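Countertop Breakfast Station, Furnished Set
2023-02-09
By Marianna Brzozowska

The Countertop Breakfast Station is a ready-made group of small kitchen equipment and storage pieces for places that need a working breakfast corner and don't want to order every item separately. Bestville supplies it to rental apartments, staff kitchens and training kitchens. You can take the full set or leave out the things you already own.

The station is meant for a counter against a wall. The heating appliances go at one end, the coffee and mugs in the middle, and the dry storage at the other end. We recommend a counter at least 30 inches deep if you want to work in front of the appliances without moving them.

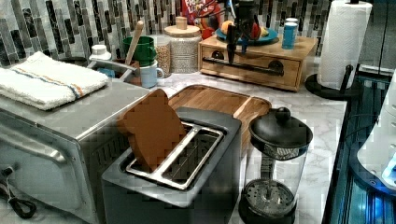 Two-slot toaster, toaster oven and French press on the counter, with jars and the drawer box along the back.

The toaster has two slots, and they are long enough for most sliced sandwich bread. Thick hand-cut slices will go in if they are trimmed at the heel. Let the toaster cool before you empty the crumbs, and unplug it first.

The toaster oven has a glass door with a horizontal handle across the front. It is the piece most customers ask us about, mainly because of the space it takes up. Leave 2 inches clear on both sides and behind it. The top gets hot in use, so anything stored there, including a folded towel, has to come off before the oven is switched on. Cords should be kept away from the sink side. Both appliances come with a printed card that repeats these points, and we suggest taping it inside a cabinet door.

The French press has a clear carafe, a domed black lid and a mesh filter. Take the plunger apart to wash it. Spare filters are sold singly. 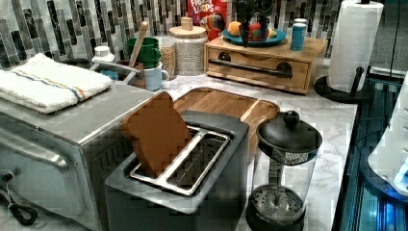
Dry goods go in lidded jars and canisters, which are included empty. The ones with wooden lids should not go in the dishwasher - wipe the lids with a damp cloth and let them dry before closing. The storage box has one drawer with a long black bar handle. It is a good height for fruit or a plate on top, and the drawer will hold tea bags, filters and small packets. Cereal boxes are too tall for the drawer and are best stood against the wall.

Mugs are chosen from whatever colors are in stock. Shufen Su in our order office can tell you what is on the shelf this week, and she will match an earlier order if she can. Towels are white with thin stripes.

The wooden boards and the tray need a little oil now and then. Ours are treated with Hisov board oil before packing, and a small bottle is enough for a year of normal use. Don't leave them standing in water.

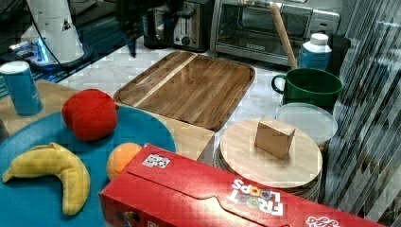
Ordering and delivery

The full set ships in two cartons. The heavier one weighs 34 pounds and holds the toaster oven, so plan on a second person if there are stairs. Orders placed since January leave the Wirnero warehouse within 10 working days. Food is not included.

Single pieces can be ordered at any time. For breakages, send a note to Nnamdi Okeke with your order number and the name of the piece. Replacement lids and carafes are kept in stock, but board sizes change from one batch to the next and we can't always match them.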